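Grip Strength and Morning Stiffness in Rheumatoid Arthritis
Project report, Introduction to Allied Health
Raíssa Barbosa and Lauri Pesonen

Background

Rheumatoid arthritis is a disease in which the immune system attacks the lining of the joints. The small joints of the hands and wrists are often affected early. People with the condition commonly report pain, swelling and stiffness that is worst after waking up. Over time the joints can be damaged and the hand can lose strength.

Osteoarthritis also affects the hands, but it comes mainly from changes in the cartilage and bone. Stiffness in osteoarthritis usually eases within half an hour. In rheumatoid arthritis it can last much longer, and doctors ask about it for that reason.

Our question was whether people with rheumatoid arthritis find the same daily tasks harder in the morning than in the afternoon, and which tasks they find hardest.

Method

We gave a short questionnaire to seven adults from the Silstead arthritis support group. All of them had been told by a doctor that they have rheumatoid arthritis. Our supervisor, Mafalda Caldeira, checked the questions before we used them. We dropped one question about driving after she pointed out that two of the group do not drive.

Each person rated ten tasks from 0 (no difficulty) to 3 (cannot do it). They filled in the form twice on the same Wednesday, once within an hour of getting up and once at 3 p.m. The tasks included buttoning a shirt, turning a key, opening a jar, brushing hair and lifting a full kettle. We did not measure grip strength with a device - the department's dynamometer was out for repair until August.

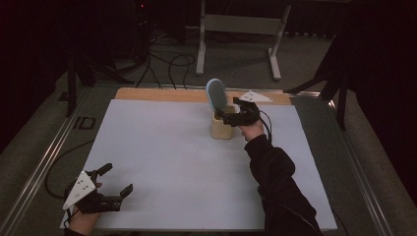
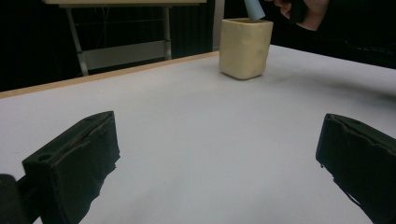
Results

Five of the seven people gave higher difficulty scores in the morning. The other two gave the same total both times. One of those two wrote that she had slept badly and had been stiff all day.

Opening a jar was the hardest task at both times of day. Buttoning a shirt changed the most between morning and afternoon. Brushing hair was rated harder than we expected, and three people added a note that the shoulder was the problem and not the hand. Our form had no place to record this, so we copied the notes out separately.

Discussion

The answers agree with what our textbook says about morning stiffness. They do not show how much of the difficulty comes from stiffness and how much from weakness or pain. A task such as opening a jar needs force, while a button needs fine movement of the fingertips, and the two may not improve at the same rate during the day.

The group was small and everyone came from one support group. We did not ask what medicine people were taking or when they took it, and this could explain part of the change by the afternoon. We would add both questions if we ran the survey again, along with a separate rating for the shoulder.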